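The Laundry at Number 57: Before, During and Mostly Done

A few of you have been asking how the laundry turned out, so I've finally sat down with a cup of tea and put this page together. Fair warning, I take far more photos than I put up, and I write far more than anyone needs about a room where we wash socks!

For newcomers, we bought the old Strand place two winters ago. Njål Strand had lived in it for most of his life and he was a very tidy man, but the laundry was the one room he'd more or less left alone. It sits at the back of the house, down one step from the kitchen, and it had a concrete trough, a shelf full of jam jars and a door that only opened if you lifted it. We cooked and slept and argued around it for ages before we got to it. July was when we started, and yes, I know, who pulls apart a laundry in the middle of winter when nothing will dry anyway?

The plan

There wasn't much of one. I wanted a floor I could mop, a machine that didn't walk across the room, somewhere to hang shirts, and a basket that was still in one piece. Oda Backlund from up the road drew it for me on the back of an envelope and that envelope was stuck to the fridge for the whole job. Her one rule was to leave the middle of the floor clear, and I've come to love her for it. You need room to put a basket down, turn around, swear at a fitted sheet and turn back again.

The budget was 2266 dollars. I can tell you the exact number as that's what was left in the house account after the roof, and I was told in no uncertain terms that there'd be no more where that came from.

The floor

Colour first. I went back and forth between a warm beige and a pale grey-green, and the grey-green won because the window faces the back fence and the room gets a bit gloomy after lunch. It's a soft colour, a bit like the underside of a gum leaf, and it throws the light around beautifully. It also shows every scuff. I'd been warned about that by Roy Hartley at the flooring place, who held the sample under the shop light and said, "You'll see everything on this, love," and I said I didn't mind, and some mornings I do mind.

Getting the old stuff up took the two of us a whole weekend. There were 15 layers of something under there, or it felt like it. Lino, glue, newspaper, more lino, a bit of carpet for reasons known only to the Strand family. I kept a scrap of the newspaper, which had an ad for ladies' hats in it, and I'm going to frame it and hang it over the trough when I find the right frame.

The trough

It stayed! I was all set to get rid of it, and then I used it to soak a doona cover and changed my mind on the spot. It's deep and ugly and you could bath a labrador in it. I scrubbed it with bicarb and a stiff brush and gave it new taps, and that was that. If you have one of these old troughs, have a good long think before you pay somebody to cart it away. Mine would've cost more to remove than the taps cost to buy, and the new plastic ones are half the depth.

The shelf

One long shelf above the trough, and a rail under it for shirts. Marleny Valderrama put the brackets up for me in exchange for a lemon tart and a bag of limes. (She got the better end of that, those were very good limes.) The jam jars went back on the shelf, only now they've got pegs in them, and buttons, and the coins that come out of pockets. I've put the washing powder in a big old biscuit tin and the scoop lives inside it, where it can't fall down the back.

The rail is the thing I'd do again in any house. Shirts go straight on hangers when they come out, and I've barely touched the iron since.

The machine and the basket

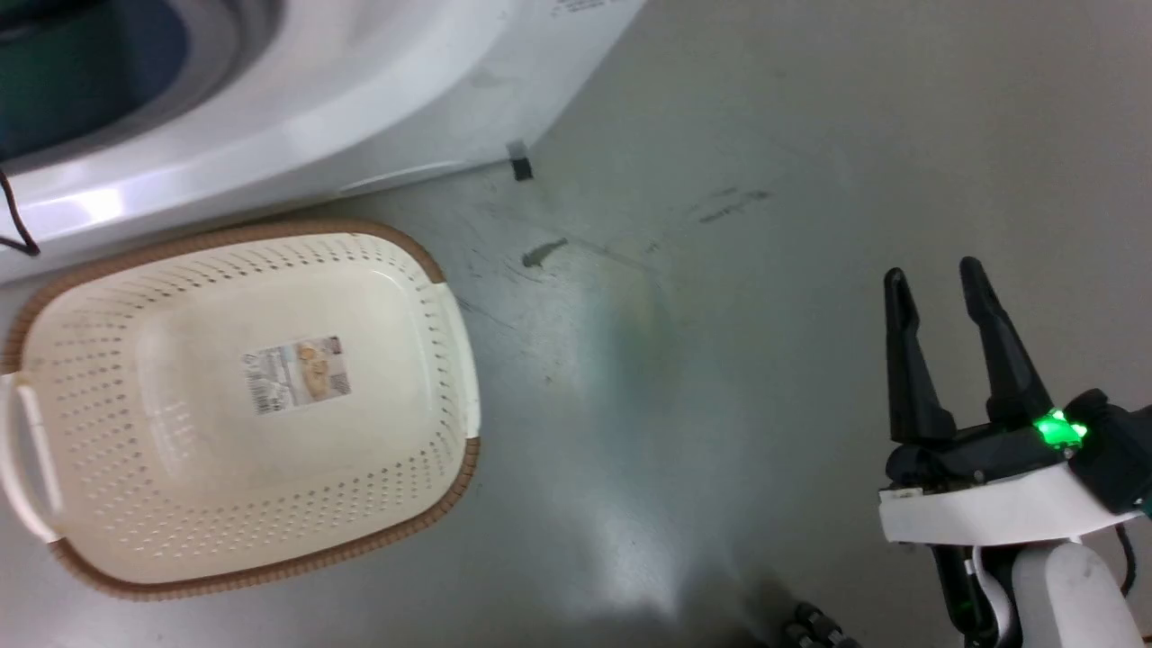
I'm a top-loader person and I won't be talked out of it. You can chuck in the sock you found on the stairs after you've pressed go, and you don't have to kneel on the floor to empty it. Ottar Holmgren (my father-in-law, front-loader man, we don't discuss it at Christmas) reckons I'm wasting water, and he may well be right, but his knees are better than mine.

The trick with any machine is getting the feet level. Our old one used to wander right out from the wall on a spin cycle and we'd have to shove it back with a hip. Put a spirit level on top, go front to back and then side to side, wind the feet in or out a little at a time, and then push down on each corner in turn. If it rocks, keep going. It took me most of a morning and a fair bit of lying on my stomach with a spanner.

The basket is plain old plastic, cream with a brown woven-look rim, and holes in the sides. I'd had a proper cane one before it and it was gorgeous for one summer, and then the bottom went mouldy and it started snagging jumpers. A plastic one you can hose out. Rounded corners are good too, they don't dig into your hip on the way to the line. And a handle at each end, please! I had one once with little slots you could hardly get your fingers through and I hated that basket with my whole heart.

I'm a shocker for leaving labels on things, by the way. There's a label in the bottom of this one with a picture of the basket on it, in case you forget what you've bought. I always mean to soak labels off with a bit of eucalyptus oil and then it's washing day again. If you do get around to it, put a few drops on a rag, leave it sitting on the label for a few minutes and it should roll off under your thumb. Wash it well after or your pillowcases will smell like cough lollies.

The basket sits on the floor in front of the machine, so I can drop things straight down into it. Two loads to a basket if it's shirts and smalls, one load if it's towels. Any more than that and I can't get it up the step.

Looking after the floor

Warm water, a dash of vinegar, flat mop, and that's it. I tried one of the shiny floor products and it went streaky, so now I leave it alone. For black scuffs I use a clean tennis ball, jammed on the end of a broom handle with a cross cut in it, and rub until it lifts. It works on most of them. The stubborn ones get a bit of bicarb paste, and anything that survives the bicarb can live there for good as far as I'm concerned.

Still to do

The door still needs lifting before it opens. I want a hook on the back of it for the peg apron, and a proper blind for the window, and I haven't decided about the wall behind the trough. Tiles would be lovely but there's roughly enough left in the kitty for a tin of paint and a new roller. Oda votes for white. I'm leaning towards a yellow, a buttery one, and I've got three sample patches drying in there as I type.

If you've got a yellow you love, leave me the name of it in the comments, and I'll put the hat ad up here too once it's in its frame.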